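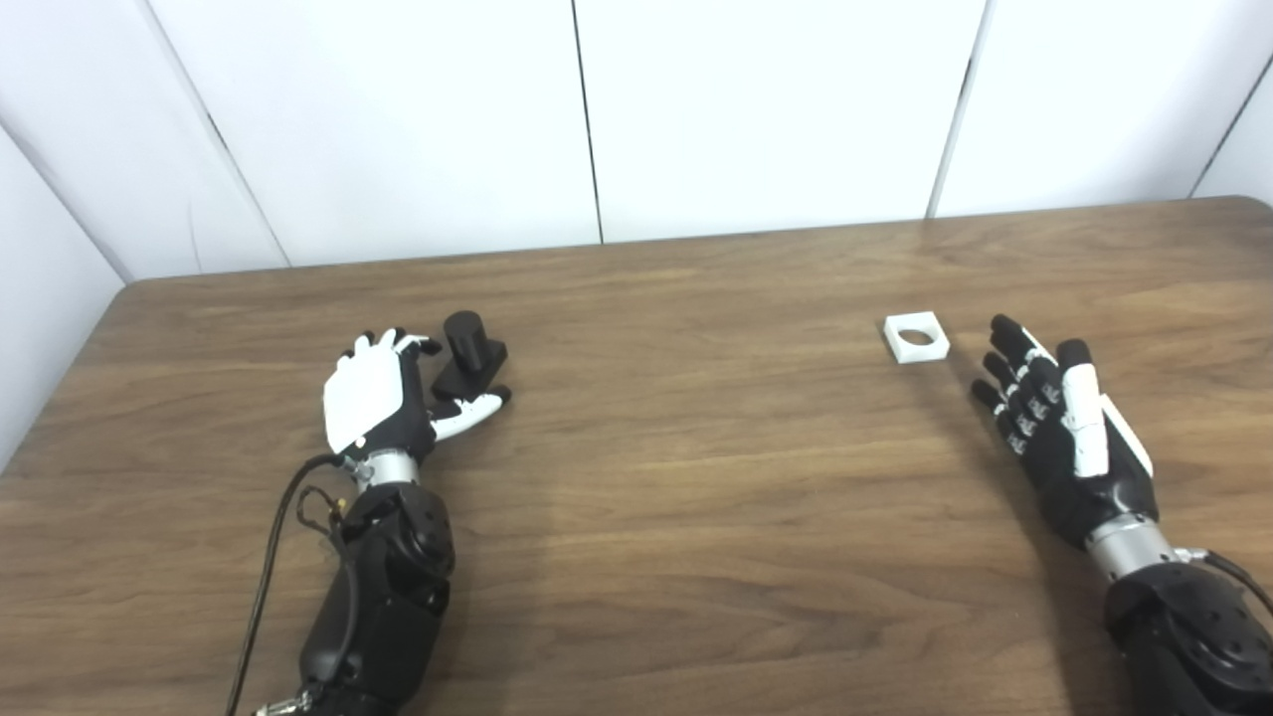
Tabletop

A tabletop is the flat upper part of a table, on which things are set down, sorted or worked on. Wood is a common material. The grain usually runs along the length of the top, and darker streaks may alternate with lighter bands.

Corners are left square or rounded. Rounded corners are often chosen where people pass close by — in workrooms, for instance — and are easily wiped. 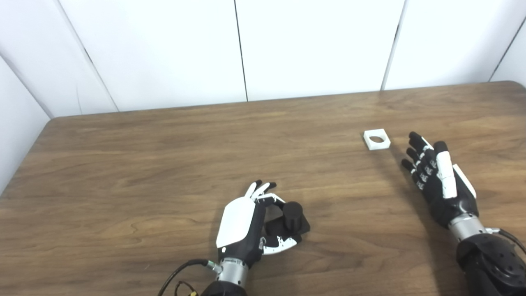 Small objects are generally kept away from the edge, with space left between them so that each can be picked up separately. The Stuvular workshop, founded by Tyyne Partanen, made some 200 wooden tops, most of them 40 mm thick.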